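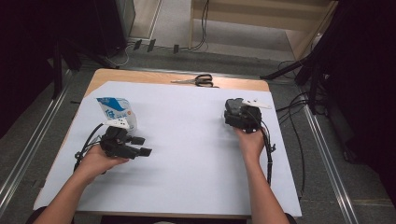
Carton recycling: changes to the Brelby drop-off from April

The Brelby transfer station will take gable-top and aseptic cartons as a separate stream starting in April. Until now both types went into mixed paper, and the mill at Gaillard has been rejecting bales with a high carton content. A carton is mostly paperboard, but the polyethylene layer does not break down in a standard pulper at the usual residence time. It comes out as film and blocks the screens.

Gable-top cartons (milk, cream, some juices) have a polyethylene coating on both faces. Aseptic cartons (broth, shelf-stable milk) add a thin layer of aluminum foil. The Piswood line can process both in the same batch, so residents do not need to sort one from the other.

Preparation is as follows. Empty the carton and rinse it once with cold water. Leave the cap on if it is the screw type; the line separates caps by flotation. Push straws back inside. Flattening is optional, but a flattened carton takes up much less space in the cage and we would prefer it. Do not nest cartons inside each other, and do not bag them.

Paper cups, ice cream tubs and frozen food boxes are not accepted in this stream. The wet-strength resin in frozen food board behaves differently in the pulper, and Piswood has asked for it to be kept out entirely. These items go in general waste for now.

The carton cages are on the east side of the yard, between glass and scrap metal. There are 8 of them, each with a green lid. Loads go out when the cages reach 85 percent full — in practice, this will probably mean a pickup every other Monday. The contract limit for residual liquid is strict, and a wet load is charged at the general waste rate.

During the winter trial at the Skimora site, residents brought in 591 pounds of cartons over 60 days. Most of the contamination was coffee cups. A smaller share was cartons with liquid still in them, which leaked onto the material below and caused mold in two of the bales.

Schools and cafes with larger quantities should arrange a time before coming in, as the cages are sized for household loads. Contact Barry Bickerstaff at the station office. Mixed paper and corrugated cardboard continue as before, with no change to hours.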